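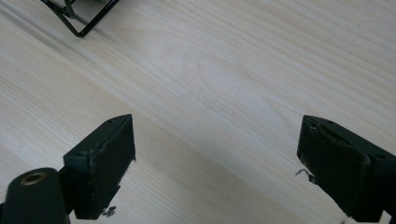
Informe de avance – Programa de renovación de la sala común, proyecto Flovthorpe
Abril
Por la coordinación del proyecto

Toca rendir cuentas del segundo tramo de la ayuda. El primer informe se titulaba «Arranque» y hablaba sobre todo de retrasos, así que este puede permitirse un título más modesto. La sala tiene mesas, las mesas tienen cuatro patas cada una y las cuatro llegan al suelo. Quien visitó el local el año pasado sabrá valorar la última parte.

Mobiliario

La partida más gorda era la de las mesas y se ha gastado casi entera. Pedimos tablero de madera clara a Wultier, que tardó lo suyo y mandó primero una muestra tan oscura que parecía el despacho de un notario. La segunda remesa ya era lo acordado: tono crema, veta larga y ondulada, acabado liso. Las vetas cambian bastante de una zona a otra del tablero y hay quien protestó porque «no hacían juego». Es madera. Hemos decidido no reclamar.

En una de las mesas, por la parte central, la veta se cierra en un óvalo alargado que los usuarios del turno de tarde ya han bautizado como «el ojo». En la misma mesa ha aparecido un cerco redondo, muy tenue, cerca del borde. No sabemos cuándo se hizo ni quién lo hizo, y la investigación interna duró lo que dura un café. Lo hemos probado con paño húmedo y jabón neutro, sin éxito. El proveedor propone lijar y volver a dar acabado, por un importe que preferimos gastar en otra cosa. Se ve solo si uno lo busca; por desgracia, ahora todos lo buscamos.

Los posavasos, que figuraban en el presupuesto inicial y se tacharon «por superfluos», vuelven a solicitarse en este informe. Adjuntaremos el presupuesto de Kaewkla en cuanto lo manden en un formato que se pueda abrir.

Soportes y pequeño material

Los soportes de varilla metálica negra se compraron a Jurner. Son ligeros, estorban poco y hacen buen contraste con la madera clara, cosa que no pedimos pero agradecemos. La duda era si rayarían el tablero. De momento no hemos encontrado marcas, aunque hemos pedido igualmente topes de goma para las esquinas inferiores. Los topes llegaron. Son de otro diámetro. Están en un cajón, junto a los del pedido anterior.

Norma de mesa despejada

La memoria prometía «un uso ordenado y polivalente del espacio», frase que en su día nos pareció muy bien y que luego hubo que llevar a la práctica. La norma quedó así: el centro de cada mesa se deja libre y lo que haga falta tener a mano se coloca hacia los bordes. No hay cartel. Hubo uno, lo pegaron en el centro de una mesa y se retiró por incumplimiento.

El resultado es mejor de lo que esperábamos. Los turnos empiezan antes, ya no se pierde el primer cuarto de hora en apartar cosas ajenas, y las quejas por objetos extraviados han bajado a un nivel que consideramos folclórico. Sigue sin resolverse el asunto de los abrigos. La percha está pendiente de que el dueño del edificio autorice taladrar la pared, trámite que lleva abierto desde antes que el propio proyecto.

Gasto

Del tramo de 2133 euros se han destinado 2000 a mobiliario y transporte. El resto fue a limpieza y productos para el cuidado de la madera, salvo unos 70 que corresponden a los topes de goma, los que valen y los que no (de los primeros no hay). Las facturas van en la carpeta compartida, en orden cronológico, excepto la de Wultier, que lleva fecha anterior al pedido. Hemos pedido que la corrijan. Han mandado otra con la misma fecha y mejor membrete.

Lo que queda

Falta el repaso de iluminación. A última hora de la tarde el acabado de los tableros refleja la luz y en algunos sitios cuesta leer un folio; probaremos a mover dos lámparas antes de comprar nada. Falta también la percha, como queda dicho, y una revisión de las uniones de las patas, que Wultier recomienda hacer a los seis meses y que haremos nosotros con una llave prestada.

Para el tercer tramo solicitamos mantener los 500 euros previstos para imprevistos y que se nos permita cargar ahí los posavasos. Entendemos que las bases definen el imprevisto como algo que no podía preverse. También entendemos que estaban en el presupuesto inicial y que hubo correos al respecto – los conservamos – pero confiamos en la flexibilidad del programa.

La visita de seguimiento puede hacerse cualquier mañana a partir de las diez. Rogamos avisar con algo de margen si va a venir más de una persona, por lo de los abrigos.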